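3.2 Removing the sleeves and sorting at the bench

Fruit reaches the bench still in its foam sleeve, the way it leaves the Urkside packing shed. Sleeves are a nuisance in the returns stream: they tear, they cling to each other, and a bruised orange hides very nicely inside one. Earlier work in the group (Tzavaras, August trials) weighed fruit with the sleeve on. We dropped that. Sleeve off first, then look, then weigh. Figure 4 gives the layout used for every batch in this section.
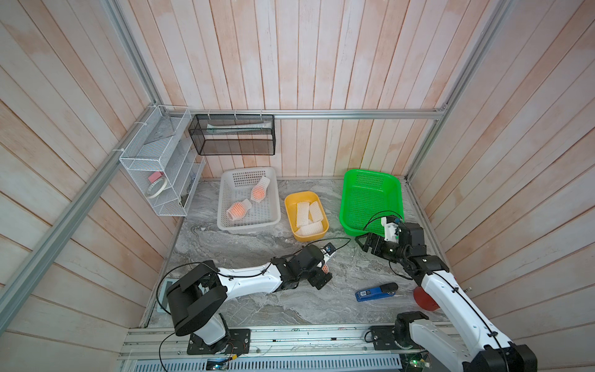
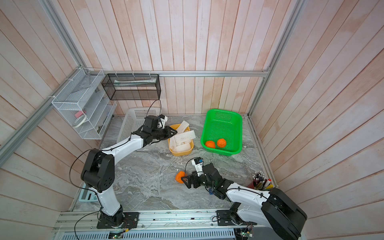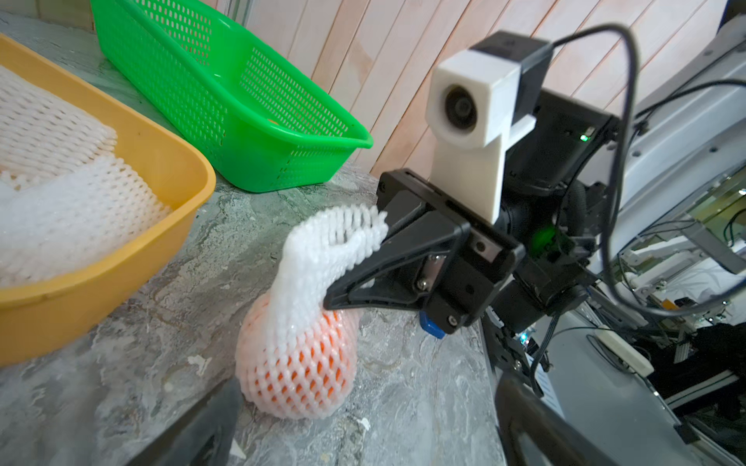 Figure 4. The sorting bench, three views. Yellow tray: foam sleeves.

Loss of cushioning was our main worry with sleeve reuse. Kalogeropoulos-grade sleeves were used throughout, 28 per batch, and each went through up to 6 cycles before it was cut open and checked for flattened strands. Pulling matters more than squeezing here. When the loose end is pinched and lifted, as in the third view of Figure 4, the net draws out into a twisted tail over the fruit and the strain collects up there, well away from the part that does the cushioning. So the wear we care about is in the lower half, and thats where samples were cut. Neck damage logged separately, not counted as a fail.

Of the 28 sleeves in the Undov batch, 19 passed at cycle 6. Fails were mostly splits along one strand line. Four were flattened on one side only, probably from storage under weight in the crate, not from handling; we can't rule out handling though. Sleeves in the Trirance batch were stored flat and are reported in 3.4.

One note on trays. Sleeves go in as they come off, no folding, no stacking by size. Folding was tried and droped, it left a crease that the strand check then picked up as damage. Baskets with open sides are fine for fruit. For sleeves a solid rim is better, loose ends snag in the holes.

Last updated January 29, 2026
Contact: Markos Tzavaras | Copyright the authors | Back to top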